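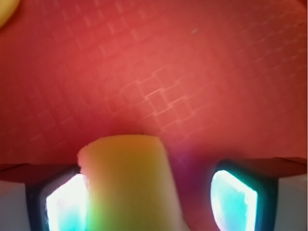 Why did the robot drop it? Quick answer: it squeezed too little. Longer answer, keep reading.

A robot hand can't feel like yours can. Yours has skin all over. A robot finger might have one soft pad, and that's your lot. At Plimanska the fingers have pads that glow bright white and blue, with a yellow thing standing up between them. Look at the right side. A gap! The yellow thing is over by the left finger and there's space before the other one. To hold something you need a push from both sides. Try it with a rubber and two fingers. Now take one finger away. Plop.

So what went wrong in May? The robot, called Enberg, was told "closed" when it wasn't. A fault in the finger sensor. It lifted its arm anyway and carried nothing at all across the room. Then it did it again. And agian. 218 goes that day, and 56 of them were empty-handed!

Ayman Kamel fixed it. Two jobs:

New sensor wire. The old one had a crack in it.

A new rule. Check both pads feel a push, wait up to 2 seconds, and if not, STOP.

Stopping is good, by the way. A robot that isn't sure shoud always stop.

Safety bit, important. Never put your hand near a robot hand, even a still one. It might just be waiting. Ask a grown-up where the red stop button is.

Next time: why robots get lost in corridors.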